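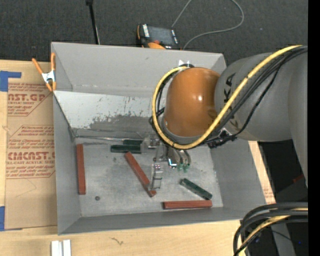
The Great Bin Changeover, Week Three

If you live on the Holloway side of Bisunstead, you will have noticed that trash day is now Wednesday, unless your house number is even, in which case it is also Wednesday but the other one. The town mailed a card explaining this. It is a handsome card. My household has read it out loud twice and still put the wrong thing at the curb.

The short version, for those who used the card to level a table: food scraps go out every week, recycling and trash take turns, and glass goes nowhere at all until August. Until then you can bring it to the drop-off lot behind Fuvham Hardware, open from 7 in the morning until whenever the gate gets locked, a time that seems to be a matter of mood.

The lot took in 271 loads last month, up from 168 the month before, and the line of cars now reaches the dry cleaner. Please don't block the dry cleaner. They have been very decent about it so far, and they know what all of our good coats look like.

A few things that came up at the town hall session, which ran long and had no coffee:

Pizza boxes. Clean half in recycling, greasy half in food scraps. Yes, you are expected to tear it. A man in the back row wanted to know how greasy is greasy, and I'm sorry to report that this took 20 minutes.

Lids. Leave them on plastic bottles, take them off jars. I asked why and wrote down the answer, and I can't read my own handwriting.

Yard waste. Paper bags only. Plastic bags that say "compostable" on them will be left on your lawn with a sticker, and the sticker is bright enough to be seen from Follivance Road.

Lost carts. The town has 500 spares and would like you to stop taking your neighbor's. Put your house number on yours with a fat marker. Paint is fine too — one family on Holloway Lane has gone with daisies and it looks great.

If your street was skipped this week, leave the cart out and call the public works desk before noon. After noon you get the recording, and the recording still has the old schedule on it.

The next session is set for the library basement. Bring a chair cushion and, if you feel strongly about yogurt cups, a snack.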